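Part 3. Setting up your Cendari countertop water filter

OK, so you've got the box open and the parts spread out. I wrote this section after helping my friend Aba Asante put hers in back in June, and I've tidied it up a bit for November 2020 now that the newer hose kit is out. If you have the old kit with the gray clip, go back to Part 2 first.

You'll need: the filter body, one cartridge, the Trirko adapter (small brass ring), both hoses and an old towel.

Step 1. Turn the cold tap on and off a couple of times to clear out any grit. Then unscrew the little mesh tip from the end of the faucet. Mine was stuck solid and I ended up wrapping a rubber band around it for grip.

Step 2. Push the flat washer into the adapter and screw the adapter onto the faucet by hand. Stop when it's snug.

Caution: no pliers on the adapter! I cracked my first one that way, and the replacement took forever to come.

Step 3. Stand the filter body where you want it to live. The hoses are 8 inches shorter than you'd think from the drawing on the box, so try the spot before you commit. I keep mine to the left of the sink, next to the dishes.

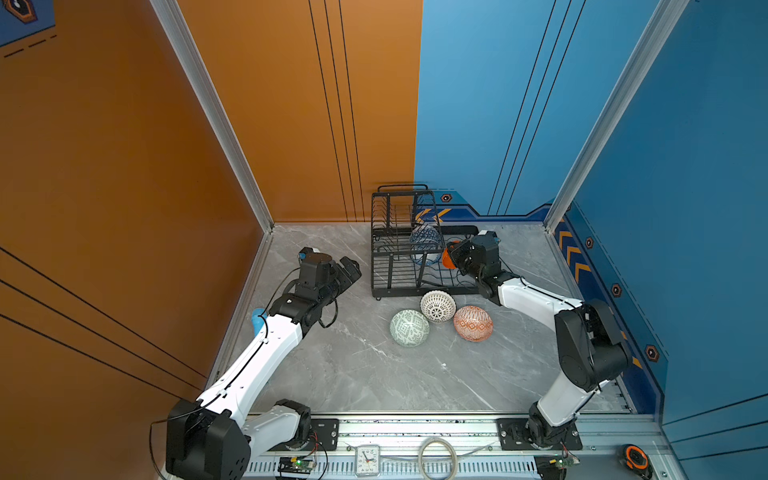
Can I put the filter on the windowsill behind the sink?

It's best kept out of direct sun, so pick a shady bit of counter if you've got one. A clear housing in bright light will grow a green film after a few weeks, and that's a pain to scrub out.

Step 4. Peel the wrap off the cartridge, drop it in with the arrow pointing up, and twist the lid on until the two dots line up.

Step 5. Connect the hoses. Blue stripe goes to the adapter, plain one is the outlet. Give each a gentle tug.

Step 6. Open the cold tap slowly and let the filter run for around 8 minutes. The water comes out cloudy gray at first – it's just carbon dust – and you can give it to your houseplants or let it go down the drain.

Note: cold water only. Hot water ruins the cartridge, and it won't look any different from the outside, so put a sticker on the tap if you share a kitchen.

Step 7. Dry everything with the towel, wait a bit, then feel under each joint with a fingertip. If you find a drip, shut off the tap, undo that joint and check the washer is lying flat.

Each cartridge is good for 300 gallons. Write the date you fitted it on the lid in marker. Cleaning the housing is in Part 4.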